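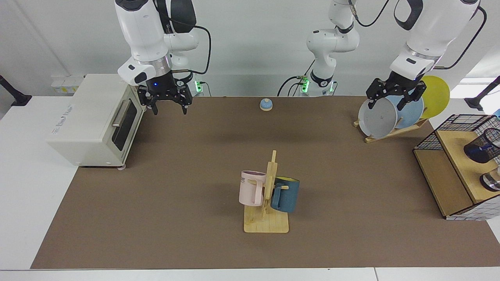

The Plate Comes Before the Toast

For many years I believed that a breakfast is a question of food. You buy good bread, you buy butter, and the rest will follow. Then I moved to a small apartment on the edge of Doltbridge, with one short counter, and I learned that a breakfast is mostly a question of where things stand.

My toaster oven stood at the back, in the corner, with the door looking at the room. It seemed natural. But every time I opened the door, it came down over the only free space I had, and the plate had to wait on top of the refrigerator. The dish rack was on the other side of the sink. Between the oven and the rack I walked three steps, with crumbs, and three steps back.

I complained of this to Kgomotso Baloyi, who ran the breakfast room of a guesthouse in McKinnon for six years and now teaches evening courses in home cooking. She came to look. She did not open my cupboards and she did not ask what I eat. She took hold of the toaster oven, unplugged it, and turned it a quarter to the side, so that the door faced along the counter toward the rack.

"Now they can see each other," she said.

It is a simple idea, and I have since found it in many kitchens where people cook every day. The oven goes at one end, the rack goes at the other end, and both look to the middle. The middle stays free. You take a plate from the rack, you put it down in the free part, you open the oven, and the toast has only a short way to go. Nothing has to be carried over anything else.

The rack matters more than people think. Most of us see it as a place where wet things wait until somebody has time. In the guesthouse, Baloyi told me, the rack was the cupboard. The plates were washed, they dried standing up, and from there they went directly to the table again. She likes a rack in which the plates stand on their edge with enough air between them, so a hand can take one by its upper rim and lift it straight without touching the next one. If you must tilt the plate to get it out, the rack is too tight or the plates are too many.

I had eleven plates in mine. I live with one other person. Now there are three, and the others are in a box under the bed, where I don't miss them.

Then there is the question of what goes under everything. My counter is pale and shows each drop of coffee, and the feet of the oven had already left two gray marks. Baloyi recommends a large mat, larger than you would like at first, in a dark or middle color. Mine is brown. It comes from Callico, a household shop near the station, and it was cut for me from a roll. Crumbs are easy to find on it and it makes the plates quieter when you set them down, a thing my neighbor below has mentioned with gratitude. One warning: please read what the maker says about heat before you put an oven on any mat. Some of them are not made for it. And leave space at the sides and the back of the oven, as the instructions ask. The power outlet should be behind or next to it, so the cord does not cross the part where you work.

The last object is the one my visitors ask about. In the breakfast room in McKinnon there was a little call bell, the kind with a round dome that you press with the palm. The cook rang it when the toast was ready. Baloyi kept one at home after the guesthouse closed, and she puts it at the back of the counter, in the middle, with nothing close to it. "If the bell has things around it, you will knock them over," she says. "If it is too near the front, you will ring it with your sleeve."

I was not sure that two adults in two rooms need a bell. I bought one anyway, in Platier, in a shop which sells old hotel supplies — the man wanted to sell me also a key board with hooks, and I was weak for a moment. We have used it each morning since the beginning of October. It is a better sound than my voice calling from the kitchen, and the toast is eaten warm, which before was rare.

I should say that the arrangement does not suit everybody. In a corner kitchen the two ends don't face each other and you will have to find another line. People who are left-handed may want the oven on the right. Baloyi's own kitchen has changed sides twice. She tries a new place for one week, and if her hand still goes to the old place on the last morning, she moves the thing back.

My oven has stayed where she turned it. The kettle is still a problem. It has a short cord, and at the moment it lives on the windowsill beside the basil.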